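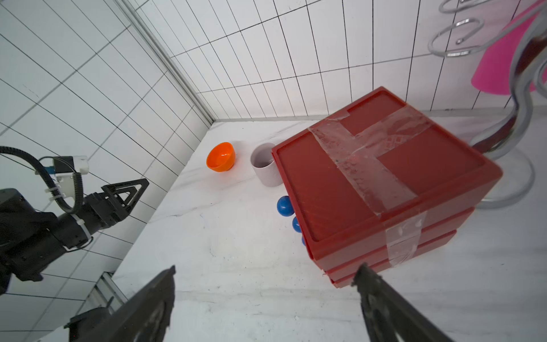 Taping up plastic storage boxes: what's worth doing and what isn't

Every moving season the same advice goes around. Tape the lid both ways, wrap the whole thing in film, label all six sides, buy the special tape. I have packed up a kitchen twice and I doubt most of it.

Start with the cross. Two strips over the lid at right angles will hold a lid down, fine. But the holding is done by the ends, and people stop an inch past the rim. Run the tape well down the front and back. A third and fourth strip over the top add very little except time with a scraper later.

The clear tape question. Greenwood and Maleck both sell a "storage grade" roll at nearly twice the price of the plain one. I used one of each in August and could not tell you which was which when I peeled them off. Wrinkles don't matter much on a smooth lid. Dust does. Wipe the plastic with a dry cloth first and skip the alcohol wipes unless the box has been in a garage.

Stacked boxes with tiers are a different matter. Taping only the lid does nothing for the joints underneath, so carry the strip over every level and press it into the gaps with your thumb. I would still lift from the bottom. I don't trust tape with the weight of a full tier, whatever the package claims.

Mugs and bowls: wrap the mugs, yes. Plastic bowls don't need paper. Nest them, or fill them with small loose stuff like play balls, which otherwise roll under the stove and stay there.

Wire stands and anything with coils should travel on their own. I have seen the tip about stuffing the coils with socks. It takes ages and the socks come out snagged.

Getting the residue off. Warm soapy water and patience will shift fresh glue. For old glue, rub in a little cooking oil, leave it 30 minutes, then wash. Vara makes a spray for this and it works no better than the oil in my kitchen. Try any of it on the underside first, as some colored plastics go dull.

How long can tape stay on? The Ulline leaflet says years. I'd say one summer, and less in an attic. After that the backing splits and comes away in slivers, and you'll be at it with a fingernail all evening.

Updated 24th September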